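`jirkcombe-names` is a list of paint and wallpaper colour names, with the surface each name was used for and a plain-language colour label added by hand. It has 500 rows. It's a small thing and I'd rather you read the caveats before you use it.

Last updated September 28, 2019.

## Why it exists

I kept seeing charts that claimed to show which colours people "really" like at home, built by counting words in shop catalogues. I don't believe most of them. A catalogue tells you what somebody wanted to sell, and the name on the tin tells you even less. Is "Harbour Hush" grey, green or blue? I've seen it used for all three.

So I typed up the names from a pile of old catalogues and wrote down what the printed swatch looked like to me. Sayaka Chiba then labelled the same rows without seeing my answers. We disagreed on 200 of them. That number is the most useful thing in the repository, and it's why both sets of labels are kept.

## What's in the file

One CSV, UTF-8, comma separated, with a header row.

| Column | Meaning |
|---|---|
| `id` | Row number. No meaning beyond that. |
| `source` | `zirer`, `shibata` or `almont` |
| `name` | The colour name as printed, odd capitals and all |
| `surface` | `paint`, `paper`, `vinyl` or `unknown` |
| `label_a` | My label |
| `label_b` | Sayaka's label |
| `pattern` | `yes`, `no` or blank |
| `note` | Free text, mostly grumbling |

There are 8 permitted labels: red, orange, yellow, green, blue, purple, brown, neutral. Black, white and grey all go under neutral. Pink goes under red, which I now think was a mistake, but changing it would mean relabelling everything and I haven't got the patience.

## Where the labels fall down

- **Pale colours.** Anything washed out is a coin toss. Sayaka calls a lot of things neutral that I call yellow. Neither of us has a good argument.
- **Old ink.** The Almont catalogue has yellowed, and every swatch in it looks warmer than it should. I haven't corrected for this. I don't trust anyone who says they can do it by eye.
- **Patterns.** One label per row is a poor fit for anything with a print on it. Take a pink leopard print, where the spots, their outlines and the background are all close relatives. I'd write red, somebody else would write purple on account of the lavender in the background, and the spreadsheet doesn't care either way. Stretch the same spots and they can feel like a different paper.

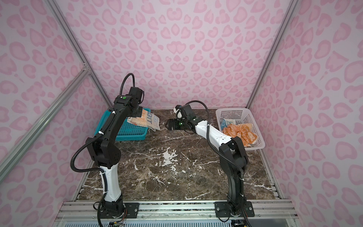
- **Stone and marble effects.** Worse again. A deep brown with black streaks and cream veins gets "brown" from me, and that throws away most of what you'd notice across a room.
- **Names that lie.** "Almost Apricot" in the Zirer list is a green. I checked it 2 times.

## How not to use it

Please don't rank the colours by how often they turn up and call it taste. The three sources were picked because they were in a box I already had. They don't stand for a country, a decade or a kind of household.

Please don't train a name-to-colour model on this and report a single accuracy figure either. Against whose labels? If you must, report both columns and the rows where they part ways. A model that agrees with me every time has learned my kitchen light, more or less.

It might be useful for teaching people how shaky hand labels are — I've used it that way and the arguments were lively.

## Loading it

```
import pandas as pd
df = pd.read_csv("names.csv", keep_default_na=False)
split = df[df.label_a != df.label_b]
```

Keep the `keep_default_na` bit. Blank in `pattern` means we couldn't tell from the swatch, and that's different from missing.

## Known errors

- Some Shibata names were translated on the printed page and some weren't. I left both as they were.
- `surface` is a guess wherever the catalogue mixes paint and paper on one spread.
- A few names have trailing spaces. I know.

Corrections are welcome as pull requests, one row per commit, with a note saying what you looked at. "It's obviously teal" isn't a note, and teal isn't a label.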